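Flanent opens its practice kitchen to anyone who wants to teach a robot

FLANENT, 21 July 2021 - If you have ever tried to explain to a teenager how you like the dishes put away, you will have some idea of what Kerttu Leinonen and her small team have been up to this summer. Their open project, which goes by the name Guvarel, lets people steer a robot arm through kitchen chores from their own computer, and as of this week anyone with a free evening and a bit of patience is welcome to sign up and join in.

The kitchen exists only in simulation, so there is no real crockery to worry about (a relief to those of us with shaky hands!). A person at home guides the arm with a hand controller or, if they don't own one, with a keyboard and mouse, and every movement is saved as a demonstration. The chores are the sort of thing most of us do half asleep, such as moving a bowl to where it belongs, and the program learns from seeing the same job handled by many different people, each with their own way of going at it.
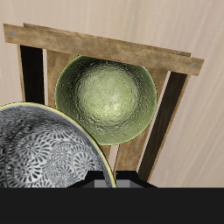
Do you need to know how to program to take part?
Anyone who can follow a one-page guide can do it, and the practice session that comes before the saved runs is there so that newcomers can get used to the controls at their own speed.

Leinonen, who started the project with her colleague Zihan Fan, told us over a long and very pleasant phone call that the first thing people have to get used to is the view. The operator can switch between a close view near the gripper and a wider one that takes in the table, and most beginners cling to the wide one for far too long before they find out how much easier the last little bit of a reach becomes up close. "I was the same," she said, laughing. "I kept stopping short of the bowl and feeling very proud of myself."

So far the project has gathered 1748 demonstrations, and the team is grateful for every one, including the clumsy ones. Fan goes through them by hand and sorts out the runs where the operator clearly lost the thread, though he keeps plenty in which somebody hesitates, backs up and tries again.
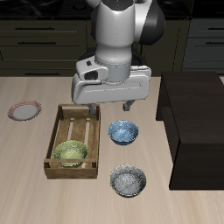
Catalina Gallardo, a retired school librarian, signed up for the trial round in the spring and has been at it two evenings a week ever since. She says she was slow at first and is still slow now, and that Fan told her slow was perfectly fine, so she has stopped fretting over it and puts the radio on while she works.

Sessions last up to four hours, with breaks whenever you like, and there are eight places each evening. Sign-up is through the Guvarel page, and a second set of chores is planned for November.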